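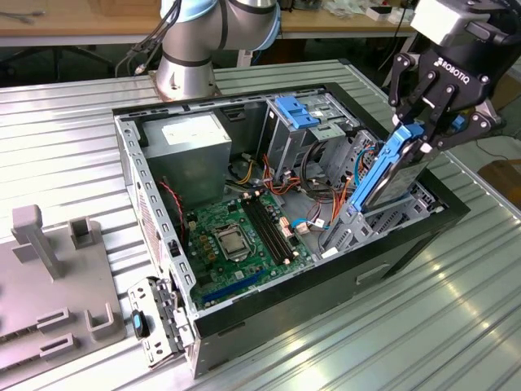 Open computer case on a metal worktable, a drive in its blue caddy held over the bay.

Home | Stories | Serials | Authors | Submit

The Zindetti

The truck would not start and Elikem Ofori had fifteen miles of bad road left.

He tried the key again. A cough. Then the tick tick tick that meant the battery was thinking it over. Then not even that.

"Don't flood it," said his passenger.

"I'm not flooding it."

"You're about to."

He took his foot off the gas. Vittoria Farina had not spoken since the gas station, and he had got used to it. Seventy-something, handbag on her knees, good shoes. She had phoned the yard that morning and asked for the Zindetti by name. Not a truck. The Zindetti. Four-wheel drive, long bed, bench seat, 1979, brown where it wasn't rust. There was one for sale in the county and it was his, and he had told her on the phone it ran fine.

It had run fine. It had run fine till here.

"Pop the hood," she said.

"Ma'am, it's dark."

"I know what dark is."

He popped the hood. Got out. Wind coming straight off the hills and nothing to stop it. He held his phone in his teeth for light and looked at the engine the way you look at a menu in a foreign country. Belt there. Hoses there. Something dripping, but something had always dripped.

Her door opened. Shut. Opened again, shut harder – that door needed two goes and she'd known it.

"Battery strap," she said, at his elbow. "Left side. Is it loose?"

He put his hand in. It was loose.

"The bracket's too short. They were all too short. You hit a rut and the battery walks over and pulls on the cable. Push it back. Now the clamp, turn it till it bites."

He turned it. Skinned a knuckle. Said a word and then said sorry.

"My husband said worse," said Vittoria. "He designed the bracket."

Elikem took the phone out of his mouth.

"You're kidding."

"Rirnuvano plant. Second floor, by the window. They gave him the battery tray and the glove box and told him to be grateful. The glove box is excellent. Have you noticed the glove box?"

He had not noticed the glove box. It was full of napkins.

"They built 581 and then they shut the line," she said. "Zesturton bought the name and put it on a van. A van! He wouldn't have one on our street. If one parked there he went out and looked at it until it left."

"Get in and try it," she said, when he didn't answer.

He got in. Turned the key. The cough, the tick, and then the whole front end shook itself like a dog and caught. Headlights came up yellow on the ditch and the fence and Vittoria Farina standing very straight in her good shoes, one hand flat on the fender.

She stayed there a while. He let her. He thought about running the heater and was afraid to touch anything.

When she got back in it took two goes with the door.

"Drive," she said. "Don't stop on the hill."

He drove. Second gear, third, the long lever knocking against his knee. The bed rattled. The tailgate had never latched right and it banged on every bump and for once he didn't apologize for it. He'd meant to be talking all this time, he had a whole pitch. New tires in October. One owner before him, a man called Chauke, who kept goats and hauled feed in it. Low miles if you believed the dial, and you shouldn't.

"Lwazi Chauke," she said, when he got as far as the name. "He wrote to us. He wanted to know why the battery moved."

"What did your husband say?"

"He sent him a bracket. A long one. He made it in the garage." She looked out at the dark. "I suppose it never got fitted."

Elikem thought about the napkins. Thought about what was under the napkins, a lump of something in brown paper he had taken for a spare part and never unwrapped because it didn't rattle.

He did not say anything yet. The hill was coming up and he needed both hands.

They took it in second with the engine howling. Halfway the needle on the temperature gage went places he did not like. Vittoria leaned forward as if that would help, and maybe it did, because they came over the top at walking pace and there were the lights of the town, and the road going down to them with hardly any ruts in it at all.

"How much did I say?" he asked. "On the phone."

"Two thousand."

"It's not worth that."

"No," she said. "The Donati pickup was the better truck. Better steering, better brakes. Everybody knew it. He knew it."

"Say 300, then."

"You're a terrible salesman, Mr. Ofori."

"My sister says so. She does the books."

He pulled over outside the hotel under the one good street light. Left the engine running, he wasn't stupid. Reached acros and thumbed the catch on the glove box, and the lid came down slow and level, no drop, no squeak, all those years and it came down like something in a bank.

"Huh," he said.

"Yes," said Vittoria.

He moved the napkins. The paper had gone soft and the string came apart when he pulled at it. A plain steel bracket, filed smooth at the corners. There was a note folded in with it. He held it to the windshield for the light, then saw the hand writing, small and upright, and passed it over without reading it.

She opened her bag and started looking for her glasses.

More stories

Giorgia Santoro – The Night Bus to Zesturton
Tùng Diệp – Reverse Gear
Giorgia Santoro – Roof Rack
Tùng Diệp – What the Tow Man Took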